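Vemovham House: October walk-round checklist, common parts
Completed by Zachary Robichaud
Started Saturday, 8.40 am, before the ground floor units opened
Key: OK = no action. A = action needed. N/C = not checked this time.

This sheet covers the entrance, corridors, stairs, kitchen, bin store and yard. It does not cover the inside of let units. Last month's open items are carried over where they are still open and marked "carried".

1. Front entrance

1.1 Door closes fully by itself: A
Closes to within a finger's width and stops. Closer arm adjusted by a quarter turn and it is better, but it still needs a push when the lobby window is open. Ask the locksmith to look at it when he comes for unit 4.

1.2 Door opens from inside without a key: OK

1.3 Entrance mat flat, no curled edges: A (carried)
The left corner is still lifting. The double-sided tape put down last month has let go. A mat cut to fit the well is the proper fix. Price from the flooring shop is £137 including fitting. Please approve or say no so I can stop carrying it.

1.4 Fire action notice in place and readable: OK
The assembly point is shown correctly as the far side of the car park.

1.5 Visitor book and pen: OK
New book started. The old one is in the bottom drawer of the office cabinet.

2. Corridors, ground and first floor

2.1 Routes clear for full width: A
Two flat-packed shelving units leaning against the wall outside unit 6. Spoke to the tenant, who will move them by Monday lunchtime. There was also a bicycle by the back door, moved while I was there.

2.2 Floor covering sound: OK
The join outside the first floor toilets has been stuck down since last time and is holding.

2.3 Corridor fire doors close onto the latch: OK, one comment
All close. The door by the meter cupboard is noisy and two tenants have complained. It needs a new buffer strip, nothing more.

2.4 Doors not wedged open: A
Found a wooden wedge under the kitchen door again. Removed. This is the third wedge I have taken away. If people want the door open during the day we should price a hold-open device linked to the alarm.

2.5 Emergency lights, short test: A
Tested with the key switch. All came on except the fitting above the first floor landing door, Guvex type, number 236 on our plan. The charging light was out as well, so it is probably the battery. Spare ordered.

3. Fire equipment

3.1 Extinguishers on brackets, pins and seals in place: OK
Bestix tags all present and in date.

3.2 Fire blanket in kitchen: OK

3.3 Alarm call point test: OK
Call point by the back door used this time. Sounders heard on both floors and in the yard. Panel reset without trouble at 9.15 am and the test written in the log book.

3.4 Panel showing normal: OK
The clock on the panel is an hour out. I have left it alone until the clocks change at the end of the month.

4. Kitchen and toilets

4.1 Appliance leads undamaged: A
The toaster lead has been squashed where it runs behind the microwave. Taken out of use and labelled. I would sooner see it replaced than repaired.

4.2 Fridge clean, thermometer reading in range: OK
Reading was 4 degrees. Anything without a name on it goes on Friday as usual.

4.3 Hot water warning signs: OK

4.4 Floor drain and under-sink area dry: A
Slow drip from the cold isolating valve. Tightened and a bowl left under it. Please could whoever is in on Tuesday check the bowl and write the result here: ____________

4.5 First aid box: A
Short of medium plasters and one eyewash pod is past its date. Order placed with the usual supplier. The accident book is next to it, no new entries.

5. Bin store and yard

5.1 Bins away from windows, lids shut: OK

5.2 Yard light working: OK
Sensor now comes on as you reach the gate. It used to wait until you were halfway across.

5.3 Surfaces even: A (carried)
The sunken slab by the drain is still there and holds water. Quote in hand for lifting and rebedding the slab and the four around it: £985. It is a lot for one corner of the yard and I would like a second quote before we decide. Cone to stay out until then.

5.4 Grit bin filled: A
Less than a quarter full. Fill before the first frost.

5.5 Leaves cleared from ramp and rear steps: OK
Swept this morning. They will need doing weekly until the tree is bare.

6. Curved staircase

Check this one from below as well as from the treads. Walk up and down once holding the rail and once without, at normal speed, and listen.

6.1 Treads sound, no movement or splits: A
Slight creak on the third tread from the bottom. No movement by hand. Keep an eye on it and note if it gets worse.

6.2 Tread edges not rounded or slippery: OK
Cleaner reminded to use the dry mop and no polish on the treads.

6.3 Handrail firm along its full length: A
Firm at the bottom and through the curve. A little play at the last fixing before the top. Screw tightened and to be looked at again next month.

6.4 Nothing stored on the stairs: OK
Keep it this way, including the top step, which tends to collect parcels.

6.5 Lighting good enough to see each tread: OK
Checked with the blinds down. Tube covers need a wipe.

6.6 Underside: look for open joints, fresh cracks and staining: OK
Gone over with a torch from the bottom up. No fresh cracks found. Brush off the undersides of the dark brown treads first or you may mistake a line of dirt for a split. Look along the line where the steps meet the white curved wall too.
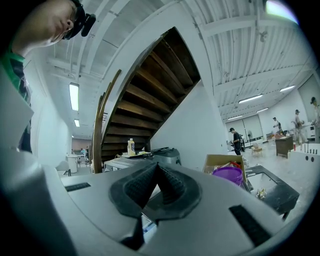
7. Actions and sign-off

Before Monday evening: 2.1, 4.1
Within the week: 1.1, 2.5, 4.4, 4.5
Before the first frost: 5.4
Waiting for a decision: 1.3, 2.4, 5.3
Watch and report next month: 6.1, 6.3

Finished 11.20 am. Copy pinned to the office board and one in the blue folder.

Signed: Z. Robichaud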